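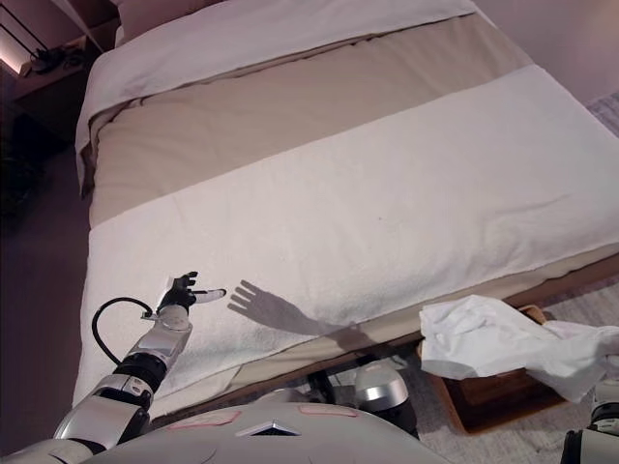 Figure 1. View from the head camera with the left hand held flat over the lower part of the duvet.

Home | Projects | Reports | Downloads | Contact

Finding the height of a bed surface from the hand's shadow
Final project report, Troltthorpe

1. Background

The aim of this project was to find out whether a humanoid robot can judge how far its hand is from a bedspread by looking at the shadow of the hand. Making a bed means bringing the hand down onto soft cloth many times. If the hand stops too high it closes on air. If it goes too low it pushes into the mattress and drags the cover out of place.

The depth camera works well on hard furniture but gives patchy readings on plain white bedding. A white duvet has few marks for the stereo matching to hold on to, and the readings drop out in patches. The shadow of the hand, on the other hand, is easy to find on white cloth. Figure 1 has a clear case, with the fingers and forearm both showing as a dark shape to the right of the hand.

The work builds on Sollow, the arm control software written by an earlier student group. We did not change the arm control itself.

2. Method

The method needs three things: the position of the hand, which comes from the joint angles; the direction of the light; and the position of the shadow in the colour picture. As the hand goes down, the gap between the hand and its shadow gets smaller. When they meet, the hand is touching the cloth.

The shadow is found by comparing brightness with the cloth nearby. We first tried a fixed threshold, which failed whenever the room lighting was changed. The final version takes the middle brightness of the white area and looks for connected regions well below it. The hand is masked out using the arm model. Our mask was too tight at first and left out the cable at the wrist, so parts of the cable were picked up as shadow. Widening the mask near the wrist fixed this.

The direction of the light is set once per room. The hand is held at 3 known heights over a flat board and the shadow tip is marked by eye in each picture. This takes a few minutes and has to be done again if a lamp is moved.

The runner across the bed caused trouble. It is darker than the duvet, and a shadow that falls partly on each is split into separate regions. We dealt with this by limiting the search to one colour of cloth at a time. It works, but the hand must start well clear of the edge of the runner.

3. Tests

All tests were done in the bedroom set at Prastum. In each trial the left hand started flat above the duvet with the fingers spread, and was lowered in small steps until the program said it was in contact. The true contact point was taken from the wrist force reading.

We ran 161 trials and saved 1,339 pictures from the head camera. The same trials were replayed through the depth-only method, called Kirui in our code, so both methods were judged on the same movements.

4. Results

The shadow method gave a usable height in more trials than Kirui on the white duvet. On the runner Kirui was better, as the darker cloth gave our method less contrast to work with.

Most of the errors in the shadow method were of 2 kinds. The first came from folds. A shadow falling over a crease bends, and the tip appears closer to the hand than it should, so the program stops the hand early. The second came from soft light. With only the ceiling light on, the edge of the shadow spread out and the height reading jumped between steps.

Small marks on the duvet made no difference once regions below a minimum size were thrown away.

5. Limits and further work

Only the left hand was tested, and only in one flat pose. A closed hand makes a rounder shadow with no clear tip, and the present code cannot use it. We also assumed one main light. With two lamps there are two shadows, and the program takes the darker one without checking whether it matches the lamp that was calibrated.

The next step would be to use both methods together, with the depth reading trusted on the runner and the shadow trusted on the white areas. The code already labels the cloth by colour, so the change should be small. We would also like to estimate the light direction from the moving shadow during the first few steps, which would remove the need for the board.

The settings used for the final trials are listed in the appendix.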